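Marlene Teixeira on small company research and who pays for it

Marlene Teixeira has been writing about small listed companies for most of her working life, first at a stockbroker and now at Prelent, the research house she joined when it had two analysts and one telephone line. Prelent publishes notes on companies that the larger banks have stopped following. We spoke at its office in Flisville on 12 June 2018, a few hours after its latest quarterly review went out to subscribers.

Her list currently runs to 407 companies. Most are worth too little to earn a broker much in commission, and that was the reason they lost their coverage in the first place.

"A fund manager used to get research thrown in with the dealing," she says. "Now he has to say what he pays for it, and he looks at the bill. The first thing he cuts is the note on a company he might buy once in five years."

The new European rules came into force in January. Teixeira expected cancellations and got some, mostly from smaller funds which decided to take one large bank's service and leave it at that. Private investors have partly filled the gap. They pay 900 a year for the full service, or less if they only want the quarterly review.

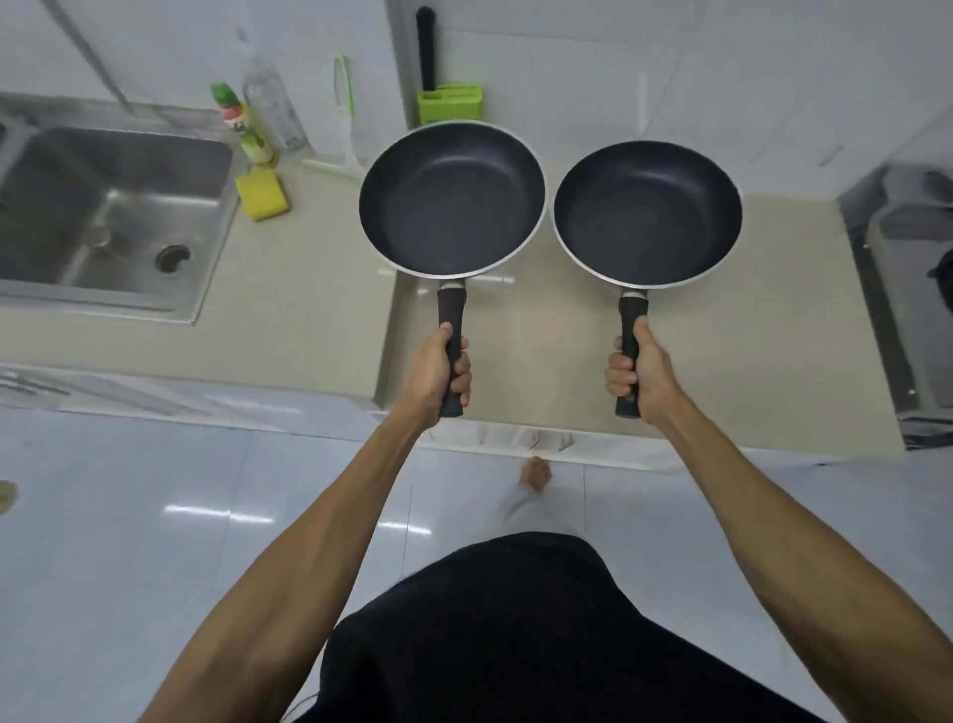 She is wary of research paid for by the company being written about, although Prelent has been asked to do it many times. "I don't say it's all bad. Some of it is careful work. But I've read a great deal of it and I can't remember one that told you to sell."

Prelent's own notes carry no buy or sell advice at all. Each one gives a range for what the shares might be worth, and a page on what would have to go wrong for the bottom of the range to be right. Khoa Thân, who runs the models, wanted to drop the range and publish a single figure, as the banks do. They argued over it for a month.

"Khoa's point was that readers want a number," Teixeira says. "He's right, they do. They ring up and ask for the middle one. I tell them to read page three."

I asked which note she would take back if she could. She named Zarnasine, a maker of industrial coatings that she covered for six years. Its profits rose every year and its cash did not. She mentioned this in two notes and then let it go, having been told by the finance director that large customers were slow to pay. The shares lost most of their value when the company wrote off the debts.

"It was in the accounts. I'd even put it in a table. I should have moved the bottom of the range and I left it where it was."

Since then every note has had to show cash received beside reported profit on the first page. Tươi Sầm checks the figures against the published accounts before anything is sent out, and a note can be held back for a week if they don't agree.

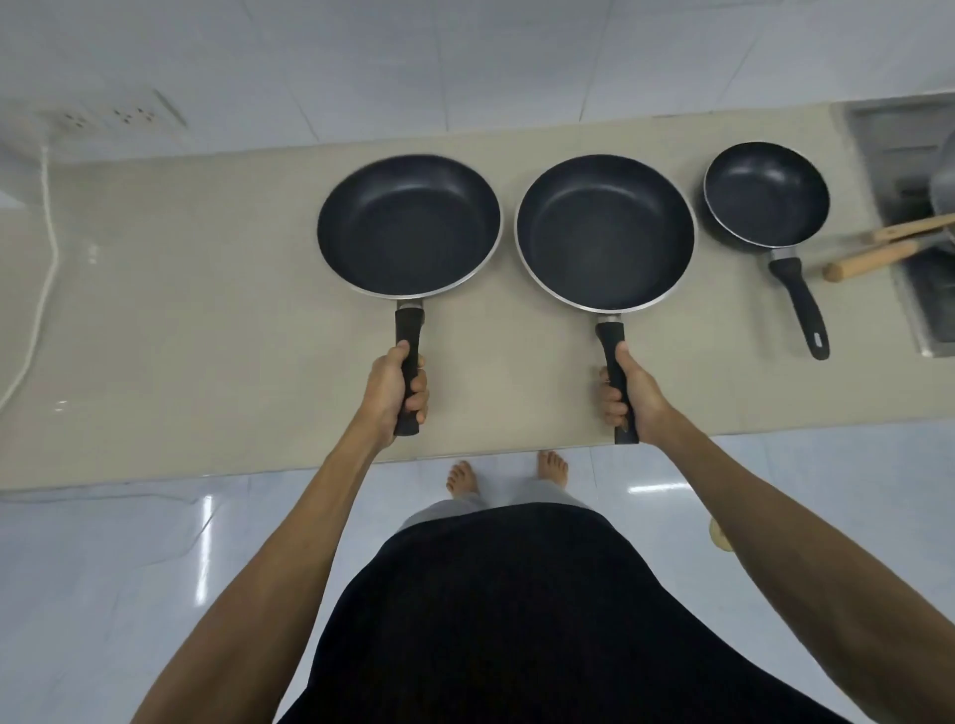

On the economy she is brief. Prelent does not forecast interest rates or growth, and subscribers who ask for a view are sent a reading list. What it does do is record how each company's sales behaved in the last recession, where the figures go back that far. Marcus Dvorak put that record together from old annual reports, many of them on paper.

"People assume a food company is safe and a builder isn't," she says. "Then you look, and there's a food company that lost a third of its sales when one supermarket dropped it. The recession hardly came into it."

The next review is due in the autumn. She is adding a dozen companies, mainly in engineering, and taking out several that have been bought.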